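January 2020

Starkadthorpe, late. Writing this before I forget the order of things, which I will by morning.

Bad afternoon. Arm stopped dead at cycle 128, mid pick, right down low in the bin. Protective stop, axis torque. Reset it, jogged up, ran again. Stopped again at 17 past. Same fault number, same axis. I said out loud it was the payload data, and I was wrong, but I spent two hours being wrong about it. Typed the tool mass in again, ran the load check again, all fine. It was fine the first time.

So then stood there and watched. Should have done that first. Slow speed, hand on the enable switch, watched the hoses and not the tool. When the wrist goes over far to reach the near wall the bundle has to come round with it, and there isn't enough slack. It pulls tight, drags, the controller feels the drag and thinks it hit something. Good for the controller I guess. It's the one thing today that did its job.

Worse part. The strap had crept. I put it on in December and marked the hose with a paint pen, and the mark is a good two fingers away from the strap now. So all the slack I left at the bottom has been walking up the arm for weeks, a bit each cycle. The counter says 2,778 since I reset it. That's a lot of little tugs. Found a shiny flat spot on one of the black hoses where it rubs. Not through. Bent it and looked hard with the flashlight, no cracks, but I don't love it.

And I have to put this down too because it bugs me more than the hose. After the second stop I leaned in over the bin to look at the wrist with the drives still on. Pendant was on the floor behind the table. Not in my hand. Automatic mode off, yes, but still. Maybe ten seconds. Nothing moved. I know better, I tell other people better. Drives off and locked before the head goes in, every time, even when I'm mad at it. Wrote it on tape and stuck it to the pendant. Dumb but ok.

The Vusura planner doesn't know about hoses at all. It knows the arm and the bin and that is it, so it'll happily pick a wrist angle that ties the bundle in a knot. Could limit the last axis in software, loses us the corner picks. Wojcik sells a swivel bracket that's supposed to fix this. Price not on the site, never a good sign. Emailed Drorkberg to ask if they have one on the shelf, they had the old gasket in a day last time so maybe.

For tonight: moved the strap back to the mark, pulled slack down into the loop, new tie at the bottom. Capped speed. Ran it a while by hand and the axis torque stayed low, but that's only by hand, doesnt prove much. No unattended runs till the hose is swapped. Put a note on the door.

Did not eat lunch. Head hurts. Need to order hose, paint pen (dried out), and write up the fault report properly, with the leaning in part left in it. Tommorow early.
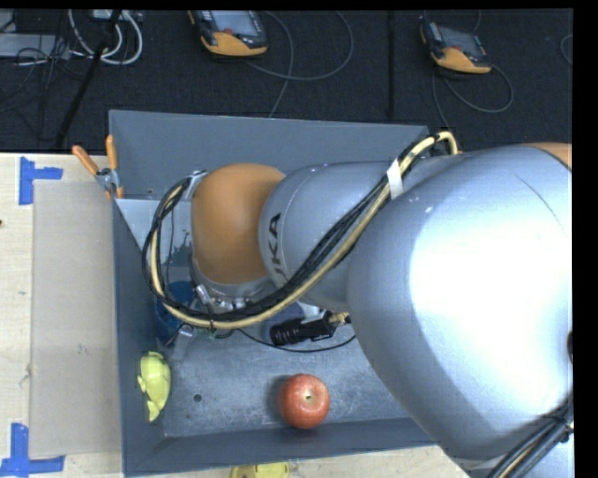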